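The Cache That Remembered Too Much

9/14/20

Every slow application has a cache somewhere, installed by a person who has since changed jobs. At Skomeck, which sells booking software to small hotels, it lived in front of the price lookup and held 2,693 entries, most of them for rooms in August.

The team had blamed the network, then the garbage collector, then the network again. A morning with a profiler pointed at eviction. The limit had been set to 128, and a later patch politely ignored it. Each request walked the whole list looking for something to throw out, found nothing it was allowed to touch, and went to the database anyway. 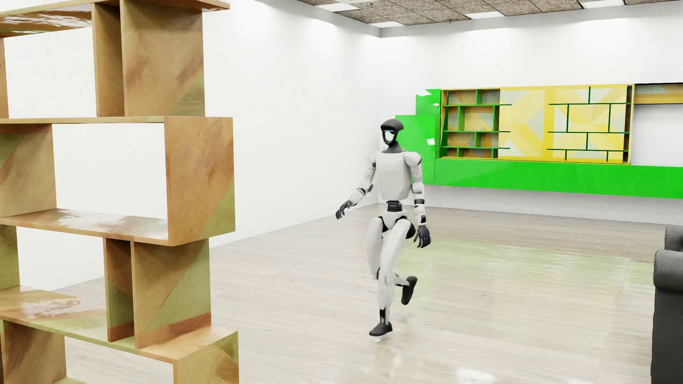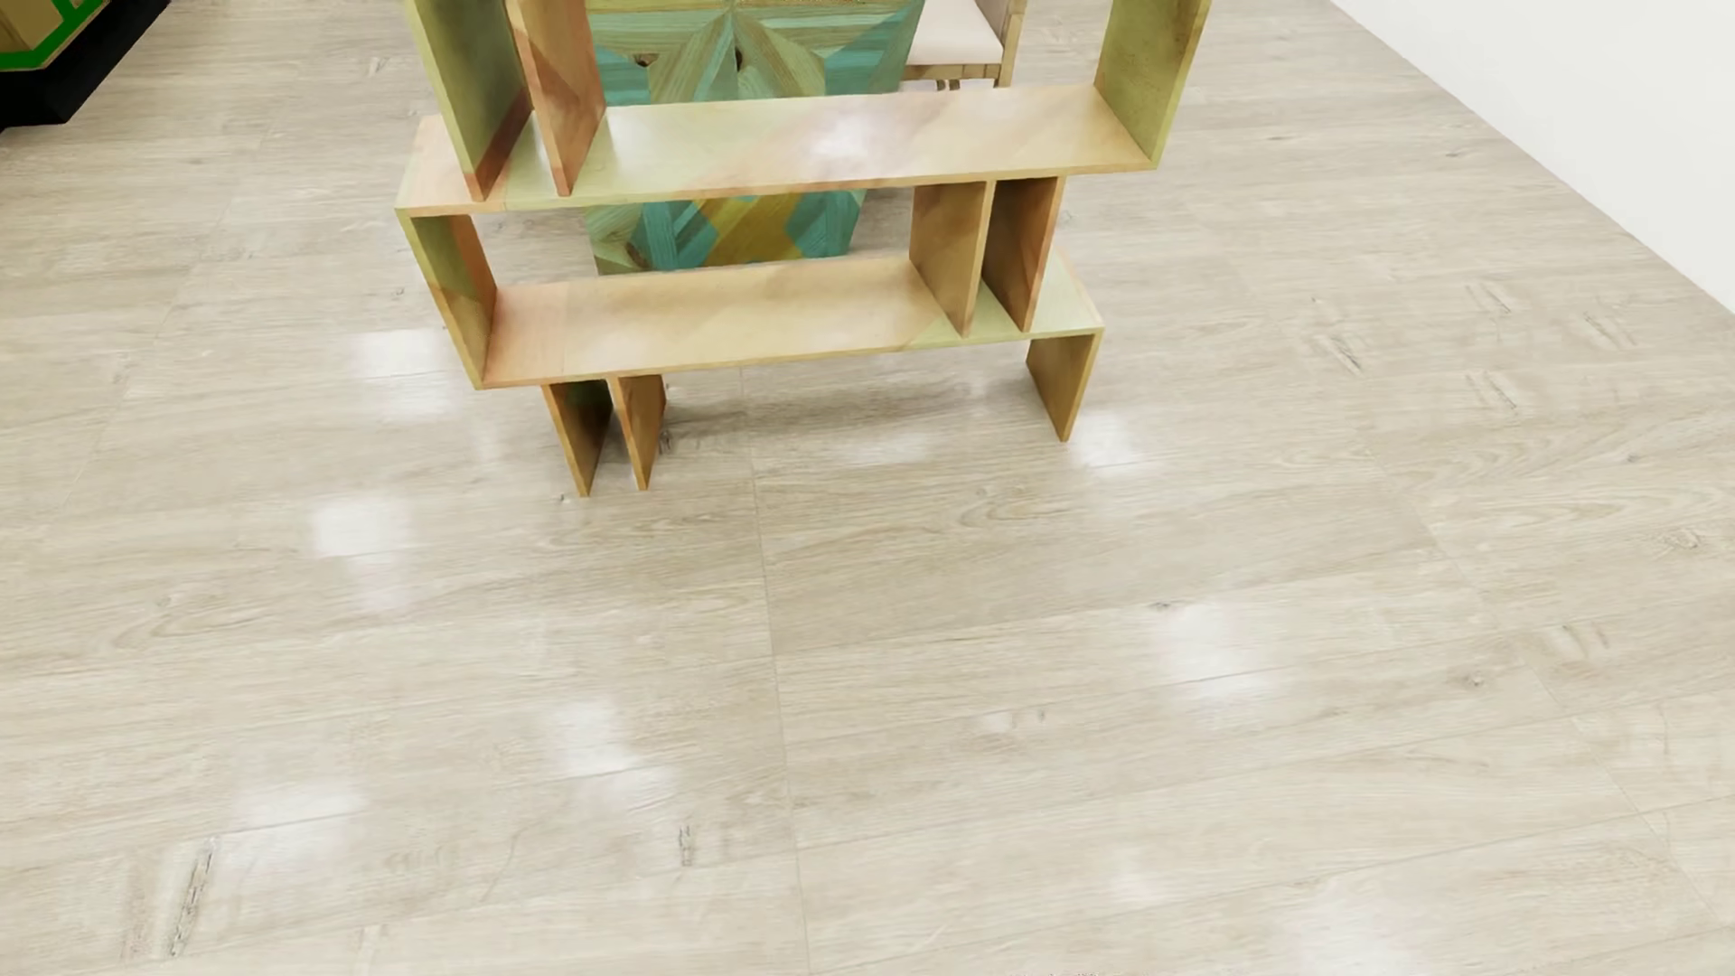
Wooden shelving appears in both renders.

The fix was deleting code, a pleasure few sprints allow. Response times fell from over 2,000 milliseconds to 300. Edotance, the biggest customer, wrote in to ask whether prices were still being checked at all. They were, for the first time in months. The cache has kept its line on the architecture diagram, where it is now dotted.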